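Filed under: Student Projects / Robotics / Spring Reports

Kara: what we planned to buy, and what we ended up asking for

When our team started the Kara project I thought the fun part would be the robot and the boring part would be the money. I got put on the budget, so I had time to find out! My job was to work out what it would take to set up one tabletop arm that can pick up small flat parts and put them down again. The department gave us a ceiling and a deadline in March, and that was pretty much all the guidance we had.

My first spreadsheet was a mess. It had 63 lines (I listed every bolt and every cable tie) and it still left out a table. I went back through it with the rest of the team and we got it down to 11 lines, grouped by what each thing is for. The arm, the gripper and the mount come first. Then the table, the power supply and the emergency stop, and then the small stuff — fasteners, test parts, spare fingertips.

Before we asked anyone for a quote, we built the work area in simulation. I'd push any team doing this to start there, even if your model is ugly. You can drag a table six inches to the left for free, and you can't do that once it's bolted down and the power is run to it.

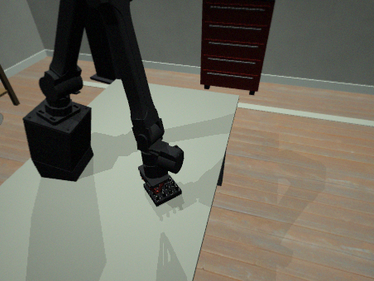 Figure 1. Simulated work area, arm on its pedestal with the gripper over a small square part.

The pedestal was the big lesson for me. I had budgeted for bolting the arm straight to the tabletop, and the block it sits on in the model wasn't anywhere in my numbers. Once we'd settled on that layout I had to add the pedestal and a mounting plate, and then go back and ask for a heavier table. That ate most of our cushion.

We compared two suppliers. Drellum sells the arm and controller as a package with setup help, and Volenis sells everything separately. Volenis looked cheaper until I added shipping and the cables (I'm still a little mad about the cables). We went with Drellum for the arm and got the table through Painemal, a used lab furniture place that lets you return things.

The arm and controller came to 80 percent of the total request, so haggling over fasteners was a waste of my evenings. If I did it over I'd get the arm quote in the first week and fit everything else around it.

Still open: we need a price on a second gripper, and I have to rewrite the training line, which the department sent back with a question mark next to it.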